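Home | About us | Meetings | Minutes | Contact

Vimska Shared Workshop and Study Rooms
Minutes of the users' meeting, 9/25/22

Present: representatives of the groups which use the rooms on the first floor, the Clolleck evening class, the Arboleda reading group and the house office. The Winov choir sent apologies and a written note, which was read under point 4.

1. Minutes of the last meeting

The minutes were accepted with one correction. Under "Heating" it should say that the radiator in the small room is to be repaired, and not the one in the corridor. The repair is still not done. The office will call the firm again.

2. Money for the rooms

The office reported that 1,000 remains in the account for furniture and small repairs until January. From this the new lock for the store room must be paid, and also the blinds, if the meeting wants them. The reading group asked that the blinds wait. The evening class was against waiting, as in the afternoon the sun makes it hard to read from the wall. After some discussion it was agreed to ask for two prices and decide at the next meeting.

3. Cups and drinking water

This point took the longest time. In the last period the house bought 50 paper cups per month, and the cupboard was empty before the end of the month every time. The evening class said that many people take a new cup for each drink. The reading group proposed that everybody brings a cup from home. Some members found this not practical for guests, who come only once and do not know the rule.

The office has asked for the price of 43 simple glass tumblers, but then somebody must wash them, and the sink in the corridor is small. No decision was made about the tumblers.

Agreed for now:
– Paper cups stay in the cupboard for guests and for larger meetings.
– Regular users bring a cup or a bottle, and write their name on it.
– Bottles without a name which stay in the room overnight are emptied and put in the recycling.

4. The white tables

The choir wrote that the tables in the large room were sticky on two evenings and that sheets of music got marks from them. The evening class answered that they wipe the tables after each lesson, but with dry paper, which is perhaps not enough for juice or sweet tea. The office will put a spray bottle and cloths on the shelf by the door. Please do not use the rough side of the sponge on the white surface.

It was also repeated that drinks are allowed on the tables, if they stand well away from papers and from other people's work. A paper cup falls over very easily, a plastic bottle with a cap is safer.

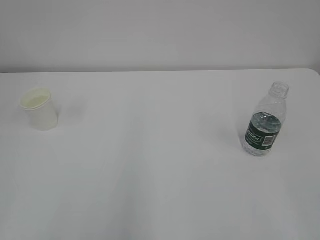
The group that leaves last looks over all tables, takes away cups and bottles and pushes in the chairs. The reading group asked if this is also valid when another group comes directly after. Yes, it is valid in this case too – each group leaves the table as it would like to find it.

5. Bookings

More than 70 bookings were made in the last period, and several of them were double. The paper list on the door is stopped. Bookings are made only through the office, by telephone or by e-mail. A change of time must be told two days before.

6. Other business

A grey umbrella and a pair of reading glasses were found in the large room and are in the office. The light over the stairs goes off too early, and the office will ask for a longer setting.

The date of the next meeting will be written on the notice board.

Recent items
Minutes of the previous users' meeting
How to book a room
Rules for the store room
Winov choir: change of rehearsal time
Recycling: what goes in which bin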